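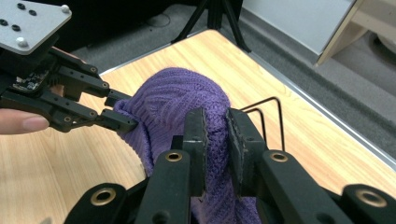

Purple knit on a light wooden table.

Washing and storing heavy knits

Workshop and Household Notes, January 2023
Lotte Hendriks

Most damage to a heavy sweater is done between the basin and the shelf. A wet rib knit stretches under its own weight, and the stretch sets as the fibers dry.

Washing

Fill the basin with cool water before adding soap. Use a wool soap without enzymes; 5 ml is enough for a full-size sweater. Turn the garment inside out, press it under, and leave it for 9 minutes. Do not rub. Rinse in water of the same temperature until no suds show.

Lift with both hands under the body, never by the shoulders. Roll in a dry towel and lean on the roll. A short spin at 400 rpm is acceptable for machine-washable yarn if the garment is in a net bag.

Drying

Dry flat on a mesh rack, away from radiators. Push the ribs together by hand at the hem and cuffs while the yarn is damp. Turn once, when the upper face no longer feels cool. Thick seams and doubled edges dry last and should be checked before the garment is put away.

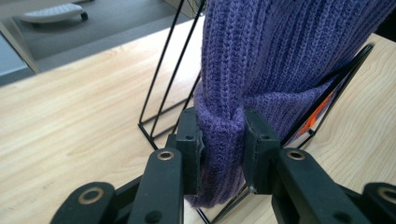 A doubled cuff in chunky rib.

Cuffs and hems

Unfold turned-back cuffs for washing and drying. Fuzz at the edge should be cut with small scissors or taken off with a fabric comb held nearly flat. Pulling at it draws more fiber out of the yarn. If a cuff has gone slack, dampen it with a spray bottle, pinch the ribs closed, and let it dry in that shape. Yarn with a high acrylic content responds poorly to this, and a line of elastic thread run through the inside of the edge works better.

Storage

Fold; do not hang. Place the heaviest pieces at the bottom and keep stacks to 6 or fewer. Wash before summer storage, as moth larvae prefer soiled wool. Cedar blocks lose strength and need light sanding each October. Closed plastic boxes are suitable only for fully dry garments.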